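Progress report to the Halvorsen Fund
Home and Parish Religious Education Project, Bramis
Prepared by Patricio Palacios, August 2019

Where things stand

The grant was made to move part of our religious education out of the classroom and into the home. The proposal said families would do one short lesson a week at the kitchen table, using the Reltorlow course, and that children would arrive at first communion class better prepared than before. I did not write the proposal and had my doubts about it when I took over. After one full year I have fewer doubts about the families and more about the course.

We have 70 children enrolled in eight groups. Enrollment is the number everyone asks for and I don't think it tells you much. Parents sign up at the parish picnic with a child pulling on one arm. What I would like to know is how many opened the book in the second month, and for most of the year we had no decent way of finding out.

Attendance and home lessons

Class attendance held up through the winter and sagged after Easter, as it did every year before the grant. The Cerance attendance program we bought does what a paper sheet did, with a password. It can print a chart. I have left the chart out of this report because it makes the spring look better than it was, the scale being set by the program and not by us.

For home lessons we relied on a slip the parent signs and sends back. We received 631 signed slips. Gleice Tavares, who coordinates the catechists, went through them with me and we agreed that a good many were filled in several at a time, same pen, same hand, same cheerful comment. A signed slip shows that a parent can sign. I would ask the Fund not to quote the figure in its newsletter as lessons completed. 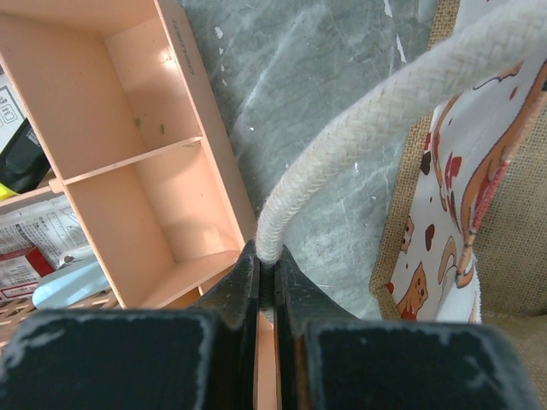
Materials were the second largest line in the budget, after catechist training. The Reltorlow course comes as a workbook, a parent guide, a set of prayer cards and a children's Bible, and the full set is heavier than a second grader wants to carry. The bags we gave out in the fall had flat stitched straps, and the straps came away. Replacing them was not in the budget. A thick braided rope handle, like the off-white one in the picture, costs more per bag, and I was slow to approve the switch, but I would now spend the money there before I spent it on another box of prayer cards. The parent guide is the weak piece of the set. It runs long, it assumes a parent who already knows the material, and two of our families asked if there was a Spanish edition. There isn't. The publisher has promised one before and I am not planning around it.

Catechist training

Seven catechists finished the training and one withdrew partway through for family reasons. The trainer was pleasant and well prepared. Most of the first session went to learning styles, a subject I have never seen change what happens in a church basement with a restless group and one working radiator. The later session on how to talk with parents was much better. Gleice has since used the role-play part of it with the new catechists and says they ask for it again.

What the catechists wanted, and told me so on the evaluation forms, was more time watching each other teach. It costs almost nothing. We would like to move the unspent part of the training money toward paying for substitute coverage so that they can sit in on one another's groups, and I am asking the Fund's permission to do that.
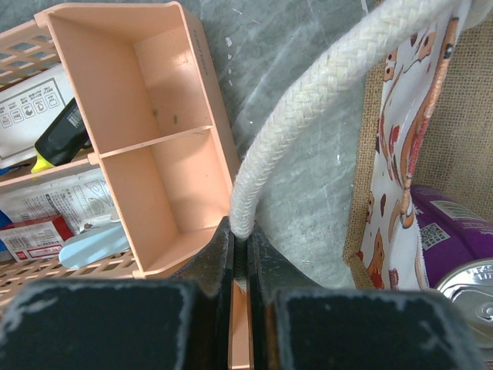 If the answer is yes, we would start with the two youngest groups, where the turnover of catechists has been highest and where a new person most needs to see how somebody else gets through the opening prayer.

What I can and can't claim

The proposal promised better preparation for first communion. Father asks each child a few questions before the sacrament, and he thinks this year's children answered more easily. He also told me that he liked this group very much, and he has known several of them since they were baptized. There was no comparison made in earlier years, so I can't put his impression forward as a result.

Several parents did say that the Advent lesson, with the candle and the reading, was something they would keep doing. That was the shortest lesson in the book.

Next steps

We will drop the weekly slip and have catechists phone a few families each month instead. The home lessons will be cut to every other week. The first calls will be made in October, and I will send the Fund the notes from them with the names removed. The spending summary is attached separately. The Cerance renewal is listed there as undecided, and I would welcome the Fund's view before we pay for another year.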